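About us

Hi, I'm Donnie Semple, and I look after the gripper cell at Teriron. Craig Skinner and I started in September with one arm and a borrowed bench, and we still do all the setup ourselves (yes, the cable ties too!). 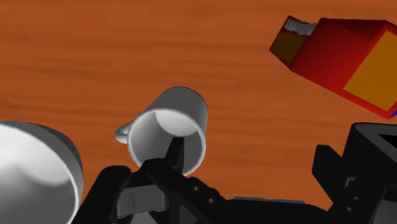
Finger alignment is my favorite job, and every change gets tried in simulation before I pick up a hex key. I love the mug test for this – one black finger goes inside the mug and presses on the wall, so if my offsets are off, I see it right there. Then I copy the numbers to the real cell, check the mounting screws and run 14 slow cycles.

Craig does the full service every 800 hours, and he keeps the log going in pencil. Got a cell that's drifting? Come by before 6 and ask for either of us!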